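Flitivport Shelf Runner
Equipment for small storerooms, from Trekance

If you run a back room where the stock comes in all shapes (spray bottles, brackets, little bags of screws, pots and pans), you'll know how much of the day goes on walking. The Flitivport carries up to 40 kg between receiving and the shelves, then parks itself beside whoever is unpacking, so your people can stay put and get on with the fiddly part.

Mereana Merrick has had 5 of them going at Rester since July, and she tells us her crew go home with far less sore feet, which pleased us no end! Nobody lost their job over it, either; two of the former trolley hands now look after the runners and rather like it.

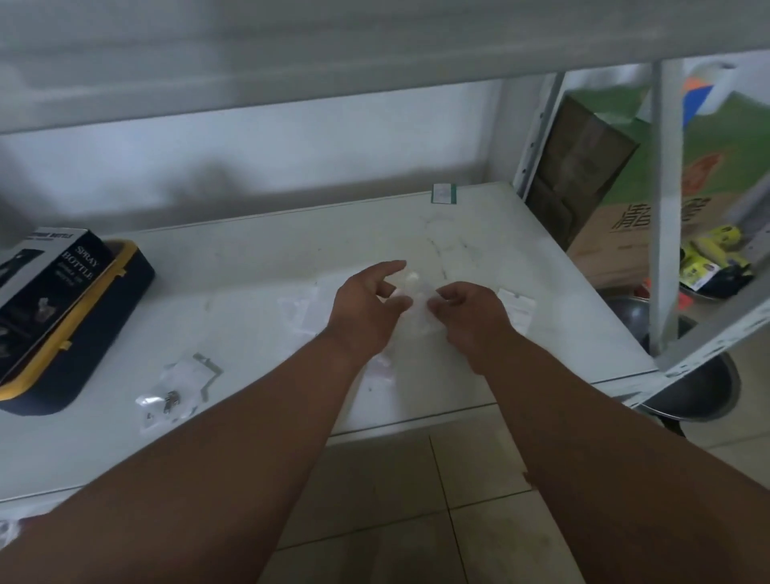
Small parts are still sorted by hand, and we'd be fibbing if we promised otherwise. What you do get is a quiet machine, 8 hours on a charge, and half a day's training at your own place with Kwame Sarpong, who'll happily stay for a cuppa and answer anything.

Colour: grey or white
Spare battery sold separately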